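Ticket 479: gripper lets go late on playback after teleop teaching
Product: Narkon remote teaching, leader/follower mode
Opened by: Meinir Gethin
Assigned to: Rhodri Powell
Status: open, waiting on customer

Meinir Gethin wrote:

Hi Rhodri, me again! I'm trying to teach our arm to move pipette tips from one box to another, driving it by remote control, and the live part is lovely. I squeeze, it squeezes. I let go, it lets go. Then I play the demo back and the fingers open late, so the arm is already on its way up with the tip still in its grip, and the tip gets dragged back out of the hole it was just put in. Drives me nuts.

Things I tried before writing to you:

Restarted the Narkon service. Same.
Swapped the USB cable on the hand controller. Same.
Recorded a very slow demo with a long pause before letting go. Better, but then the whole thing takes forever and Iestyn (my boss and also my brother, so no mercy) says it has to look like a person doing it.
Turned playback speed down to 90 percent. Worse, which surprised me.

The log has 1,736 lines of "gripper stamp older than pose stamp" for a single demo. I'm guessing that matters?

Rhodri Powell wrote:

It does, thanks for digging that out. Sounds like the arm pose and the gripper state are being stamped by separate clocks. Live driving ignores the stamps, so you'd never feel it. Can you check whether "sync on record" is ticked under Pludemero bridge settings, and send pictures of the setup with both boxes showing?

Meinir Gethin wrote:

It was not ticked! Ailsa says she unticked it in January when we were hand-guiding and it kept nagging her. I've ticked it and recorded 2 fresh demos — haven't played either one back yet, I want to hear from you first. Pictures below.

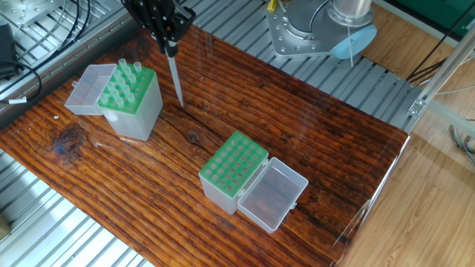
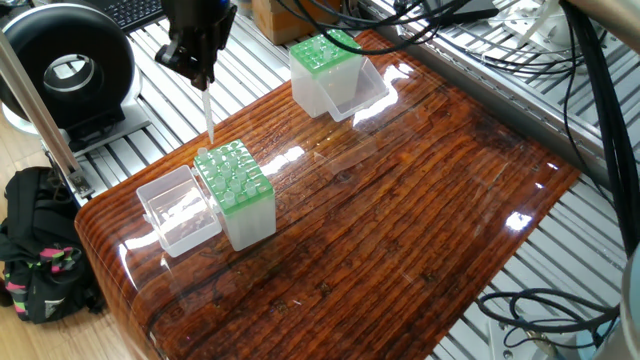
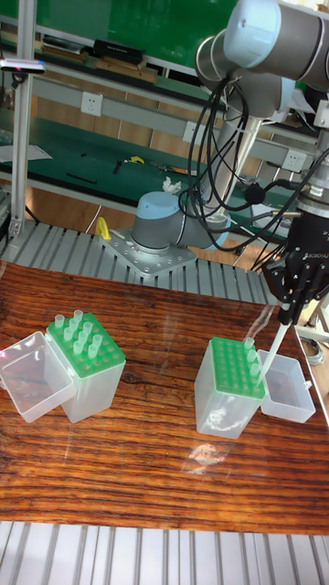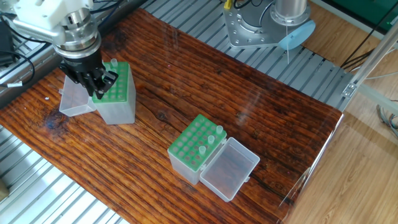

My other worry is whether the old demos can be saved, or if I have to drive every one of them again. Eluned thinks we could shift the gripper track earlier by a fixed amount and leave the poses alone. I'd love that, but I'm not sure the lag is fixed. It feels longer when I'm reaching for the far side of a rack, though that could be me being fussy over the stick. In the second picture, with the tip pointing down over the nearer box, you can see the kind of spot I mean: there are tips standing right there in the rack, so if the fingers open late, the arm has a neighbor to snag on its way out. A bigger gap between holes would hide the problem, and I don't have one. Can you tell from the log if the offset drifts? I can upload the whole file tonight, just tell me where you want it.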